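I bought the Jornden finger service kit in July, after the old fingers on our gripper had become too smooth to hold anything thin. I look after one small robot cell at Barkbridge. It does handling trials with connectors, cables and light plastic parts, and I am the only person who cleans it, adjusts it and gets the telephone call when it stops. So I write from the view of maintenance. If you want to know how fast the gripper can go, I can't help you much.

The kit came from Datberg and cost 54 euros with delivery. In the box were a pair of toothed fingers, the screws, a thin alignment gauge, two hex keys, a small tube of thread-locking compound and a folded sheet of instructions. The fingers were wrapped separately and arrived without damage. The box is bigger than it needs to be, but I now keep the old fingers in it, so I don't complain.

## Fitting

The instruction sheet says that the change takes a quarter of an hour. I needed 39 minutes the first time, and I was not slow. Most of it went on one old screw which was glued much more strongly than the others. I warmed it carefully and tried again, and then it moved. The longer hex key in the kit is good steel and did not round off. The shorter one is soft, and I have already replaced it with my own.

Before you start, move the arm to a position where you can reach both sides of the gripper, switch off, lock the isolator, and let the air out of the line if your gripper has air. The sheet mentions the isolator only at the end, after the drawing. I think this is the wrong place and I have written to Datberg about it. They answered politely that the next printing will be different.

The gauge is the best thing in the kit. You close the fingers on it with low force, tighten the screws a little, open, close again, and then tighten fully. With our old set I did the same job with a piece of folded card, and one finger was always a bit higher than the other. 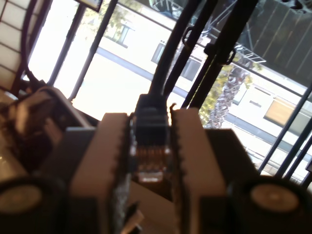

Gripping force took me longer to understand than the mechanical part. The values on the sheet are for hard, square parts, and on network cables they are too high. I started at the lowest setting and went up by small steps until the connector did not turn when I pulled lightly on the cable. With the plug between the toothed edges, its clear part pointing down and the cable going straight up from the boot, you can see the contacts through the plastic, and this is useful when you check the position by eye. The gap is narrow, so a small error in height matters. I set the height with a damaged plug first and I advise you to do the same.

The teeth are fine and quite regular. They collect dust, of course. I brush them with a dry toothbrush at the start of the shift and wipe them with alcohol when the robot has handled something greasy. The sheet recommends compressed air, but in our room it only moves the dust to another place. After cleaning I repeat the check with the gauge, which takes a few minutes and has already found one loose screw.

## Wear

The counter in our controller showed 1,682 closing cycles when I did the first proper inspection. I took both fingers off and looked at them with a magnifying glass at the window. The teeth in the middle had become slightly shiny, the ones at the tips looked as new. For our work this is acceptable. I can't say how it will be with metal parts, as we don't grip any.

One thing I did not like is that the fingers have no mark for left and right. They look the same until you try to put them back on the wrong side, and then the holes do not line up. I scratched a small letter on the hidden face of each. A manufacturer could do this for nothing.

## Smooth plastic

My colleague Drita Kovačević asked me to try light clear plastic pieces too, because her trials need them held with the hand pointing in different directions. I was doubtful about this, since thin round walls are easy to press out of shape. We lowered the speed of the wrist, used less force than for the connectors and stopped the arm at several angles, so that we could look at the grip from underneath.

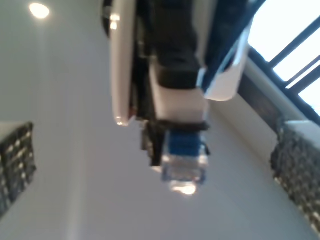 *The gripper from below, with a clear plastic piece that has a blue band.*

For such parts I would like a soft pad as an accessory. There is one from Grīnberga which should fit after a little filing, and I have ordered it, but it is not here yet. If you handle mostly round plastic, please wait with the purchase until you know that you can get pads.

Looking from underneath is a good habit in any case. Put the arm up, stop it properly, and check the cables at the wrist and the lower screws with a torch. From the front of the cell I had never noticed that one cable tie was rubbing on the housing.

## Would I buy it again?

Yes, and I have put a second set on the list for the autumn. The fingers are well made, the gauge saves a lot of guessing, and the price is fair for a pair that I can change by myself. The sheet needs a better order and the short key needs better steel.

I give it 4 out of 5. If Datberg marks the left and the right finger, I will come back and change the number.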